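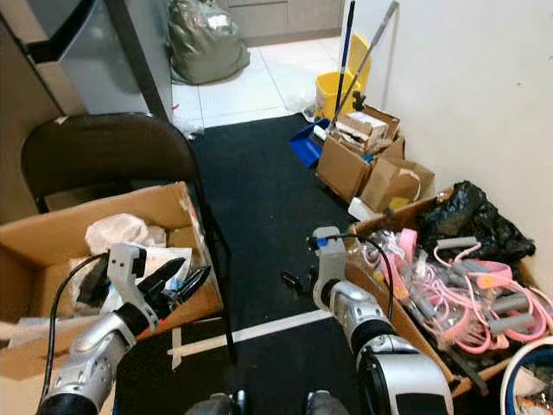

Cluncombe science scholarship: who should get it?

swatifan22
So the town finally did it! A yearly award named after Arsalan Swati, for a student from Cluncombe who wants to go into science. The notice went up at the library in March and I got a little teary reading it. He taught physics to half the people I know.

pell_and_ink
Great news. How much is it?

swatifan22
$1,022 plus a medal. The odd number is his old classroom, Room 1022, which I love!! 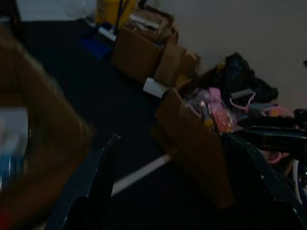 It also covers the bus pass to the Oltuto campus for the first year, and for some kids that'll matter more than the check.

grumbly_oak
I liked the man too, but I don't get the residents-only rule. Plenty of his students came over from Bemus every day. He drove a few of them home himself.

pell_and_ink
Town money, town kids. Seems fair to me.

grumbly_oak
It isn't all town money. The Afridi Fund put in half, and they're in Bemus. 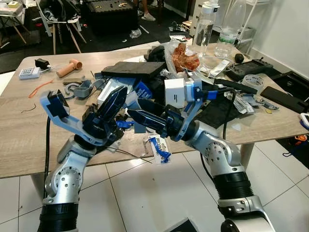 Two arms over the table, grippers angled toward each other

swatifan22
Oh, I didn't know that about Afridi! Then I'd be happy to see it opened up. There were 153 names on the petition and I'm sure plenty of the signers were Bemus folks.

lanternjaw
I signed, from Bemus. My daughter had him for 2 years and she's in a lab now, building things all day and loving it. I'd rather have the award exist with a silly rule than not exist. But yes, change the rule.

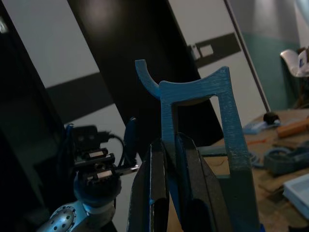 Blue printed part with a hook on top, held upright in the gripper

pell_and_ink
OK, you've moved me a little. Still think residents should get first pick.

grumbly_oak
First pick I can live with.

swatifan22
There's a public comment slot at the next town meeting, 8 p.m., upstairs. Come and say all this out loud, it's such a good thing and it could be even better! I'll save seats.

lanternjaw
Save me two.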